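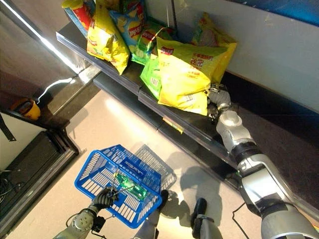 Ye-ji Min asks why a bag of potato chips feels half empty when it is opened. The space at the top is left on purpose. Chips are thin and break easily, so the bag is filled with a gas called nitrogen before it is sealed. The gas works like a pillow – it protects the chips on the way to the store. It also helps keep them crisp. The price tag on the edge of a shelf tells shoppers the cost. The weight is printed on the bag itself.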